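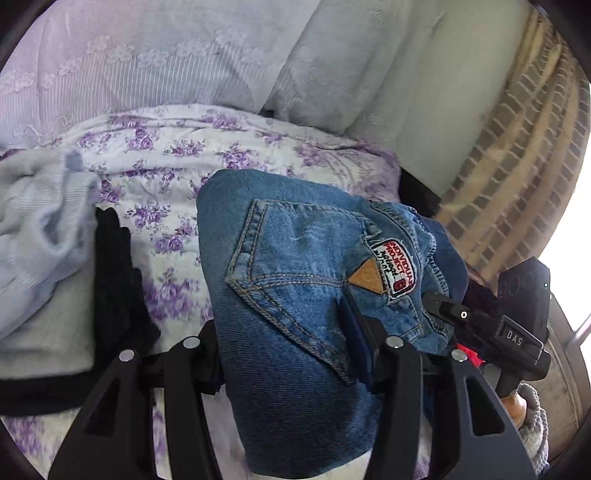

Naima Bouzid asked, before we had even sat down, whether a gripper has to know what it is holding or only where the edges are. Hold on to her question, because most of Thursday's visit to Lolutano comes back to it.

Home Syllabus Handouts Labs Contact

Search this site Go

Handout 7: Notes from the open day

The demonstration I most wanted you to see was cloth handling, and what a treat it was! A box keeps its shape when you push it. A pair of jeans sags, bunches, and hides its own corners, and the thick places (waistband, seams, back pocket) behave nothing like the single layer of denim next to them. Patterned bedding underneath makes it harder still for a vision system, with roses everywhere and edges that belong to the print.

Terms to know for lab 2:

Grasp point: where the jaws close. A folded bundle offers many, and most are poor ones.

Deformable object: anything whose shape depends on how it is held.

Hand-held gripper: a person moves the tool and supplies the judgment, while the camera on it records what the jaws meet. The Lolutano staff let 14 of us try, and I could happily have stayed all afternoon.

Watch how near the pads come to the cloth on either side of the bundle. Would you close there, or shift toward the waistband? Write a paragraph and sketch your grasp. Then try the same fold at home using two wooden spoons (seriously, do it, you'll learn a lot).

Room 1043 is open for lab work from noon. Bring something made of denim.

Recent handouts
Cornier joints and linkages
Reading a Grasso force plot
The Mamitz sorting line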